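Speaker notes: Clearing the Shared Table
Staff induction, Kaditz building
Prepared by Baiba Uibo, Facilities and Housekeeping
Running time: 30 minutes, with questions

Opening (keep brief)

Good morning, and thank you for coming. My name is Baiba Uibo and I am responsible for housekeeping standards across the Kaditz and Tultow buildings. My colleague Raimonds Vītola will take the second part of the session, on storage and waste collection, after the short break.

The subject this morning is the shared table. Every work area in this building has one, and every one of them is used for eating at some point in the day, whatever the floor plan may call it. The Wirnileck guidelines, which you will find in your induction folder, permit food at these tables. They also ask that the table be returned to a fit state for the next person. Most of what I have to say concerns what a fit state is and how one gets there without throwing away somebody's lunch.

Pause here for the first slide.
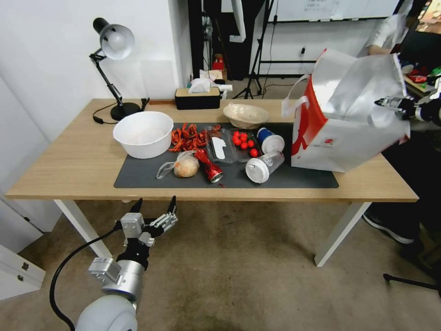 Kaditz, February

This is an ordinary table after food has been brought to it. Please give the audience a moment to look before continuing. Ask what they would pick up first. Most groups say the crushed can, and that is a reasonable answer.

The general order we teach is as follows. Rubbish goes first, then open food, then closed food, then vessels, and lastly the things that live on the table. The lamp and the tissue box belong to the last group. They should be moved only if the surface beneath them is to be wiped.

On bags. A paper carrier bag with handles is useful and should be kept if it is clean and sound. It should not be left standing on the mat, where it hides whatever is behind it. Fold it flat and place it on the shelf. Do not use it as a bin, as the cleaning team at Tultow has twice found good food inside a bag marked for disposal.

Open food

Move to the printed handout, page 2.

Dried chillies deserve a mention of their own. They keep well, but a heap left loose on a mat sheds seeds and small pieces, and these find their way under everything else. Gather the chillies by hand into a dry, lidded container. Shake the mat over the bin afterwards. Whoever handles them should wash their hands before touching anything else, and certainly before touching their eyes. We have had one complaint on this point and do not wish for a second.

Tomatoes and other small fruit should be in a closed tray or box with a name on it. Bread should remain in its bag with the top fastened. If there is no name on either item, leave it until the end of the working day, after which the evening team may remove it.

If asked about the cost of wasted food: the Kļaviņa fund allows each floor 100 euros a quarter for containers and labels, and requests go to Raimonds.

Cans, cups and lids
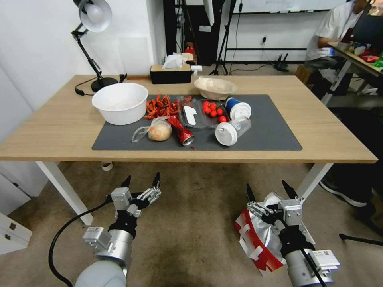
Cans go into the metal collection by the door. Any liquid should be poured away in the kitchen beforehand, and a can that has been crushed should be checked in the same way, as it may still hold a little. A lidded cup lying on its side should be set upright before anything near it is moved. Lids and cups are sorted separately in this building, although not at Tultow, and new colleagues who work across both sites should take note of the difference.

Disposable spoons are a frequent source of doubt. Our position is that a disposable spoon found without its owner is treated as used.

Basins and bowls

A basin may be brought to the table for washing produce or for collecting peelings. It must go back to the kitchen when the work is finished, and it must be rinsed before it is stored. Residue at the bottom of a basin dries quickly and is unpleasant to remove the following morning. Bowls follow the same rule. Neither is to be used for storing cables, keys or stationery.

The mat and the table top

Once the mat is clear, lift it at one end and wipe beneath it. A damp cloth is sufficient for the table top, and the mat should be wiped with a second cloth kept for that purpose. Please do not spray anything directly near the lamp or its cord. Tissues are provided for hands and faces; cloths are in the cupboard beneath the sink.

The evening check takes place at 11 minutes past six, immediately after the lights in the corridor are lowered. Anyone still eating at that time need only tell the person carrying out the check, who will return later.

Practical exercise

Invite the audience to work in pairs at the side tables. Each pair receives a tray of mixed items and should agree on an order of clearing before touching anything. Allow the discussion to run on if it is going well. Raimonds will circulate and answer questions on sorting.

Collect the handouts marked "draft". The final version will be sent by internal post, together with the labels and the revised list of floor contacts.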